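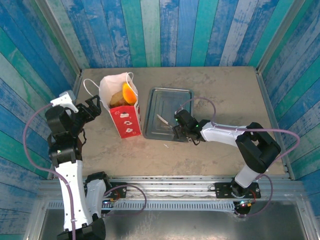

Is chalk paint worth it for a plank wall?

Sylvie Beaulieu
I want a worn blue and teal look in my hallway. The shop wants 51 dollars a can for Skendau chalk paint and swears I can skip sanding. I doubt it. Has anyone tried?

Poul Bisgaard
Skip the sanding and it'll chip by April. Flat latex, dry brush some white over it. I wouldn't pay 51 for a label.

Ketill Oddsson
Mine's fine after 5 years, but I sanded with 80 grit first.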